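Grudley Home Tasks Data Collection
Progress report to the Braltau Fund, second reporting period

Summary

We are very happy with where this period ended up. The target in the grant agreement was 500 accepted demonstrations by the end of March, and we closed the month at 1000. The extra examples come almost entirely from one change to the reset procedure, described further down, and we expect to keep that pace. Spending is within budget on every line except cables and connectors.

What was collected

The work plan lists 17 household tasks. Of these, 10 are now open for collection, meaning the task has a written instruction, a fixed start condition and a success check that two reviewers agree on. The other seven are drafted and will open in the next period. The open tasks are mostly pick-and-place work on a table, plus drawer opening, cloth folding and the one that has taken most of our attention lately, key hanging.

Key hanging sounds small. An operator drives the two arms to take a set of keys off one hook and put it on another, or to pass it from one gripper to the other and then hang it. It turned out to be the best test we have of whether our operators and our recording setup are good enough. Keys swing. A ring can sit on the hook and slide off again a moment later, so we now keep recording for a few seconds after the grippers let go, and the reviewer marks the attempt only after that pause. We threw out a fair number of early recordings because they stopped too soon, and that was a useful lesson for the other tasks too.

The two-arm station at Wostus is where all of the key hanging is done. We mounted a gray panel on the wall with a row of four white hooks, and the operator's instruction names a start hook and an end hook, counted from the left. Which hooks hold keys at the start is drawn from a list, so the learning system does not simply memorize one reach.

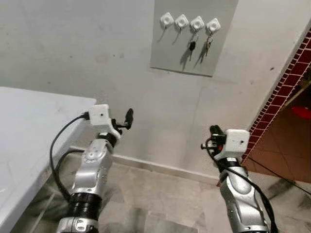 We also vary the keys themselves. Sets differ in size, in the color of the key heads and in whether there is a large ring, and each combination gets its own entry in the log. This matters more than we expected when we wrote the proposal. A policy trained on a single set did well on that set and then closed its fingers on thin air when we swapped in another one. With mixed sets in the training data the reaches became noticeably better aimed, and it was a real pleasure to watch the first clean transfer with keys the system had never been shown.

The reset change

In the first period, operators put everything back by hand after each attempt, which took longer than the attempt itself. We now chain the tasks wherever we can: the end condition of one attempt is the start condition of the next. Hanging from the third hook to the first is followed by hanging from the first to the second, and so on. A failed attempt is still kept, labeled as failed, and only then does the operator step in. Operators like it much better - there is less getting up and sitting down - and their sessions are more even from start to finish.

Review and quality

Every recording is checked by a second person who did not drive the arms. We use Tsuji, our in-house review tool, to play the camera views side by side with the gripper signal. Disagreements are discussed at the end of the shift. Most of them concern cloth folding, where the success rule is still too loose, and we will rewrite it before collecting more.

Problems

Cables were the main nuisance. Wrist connectors worked loose on both arms and cost us several sessions before we switched to a locking type. Shadows on light walls also change a lot between morning and late afternoon. We have decided to leave that variation in and log the time of day.

Next period

Open the remaining seven tasks. Rewrite the cloth folding rule. Train a first joint policy on all open tasks and report its results by task, including the poor ones. We would also like to move part of the cable underspend from travel - a short budget note will follow separately.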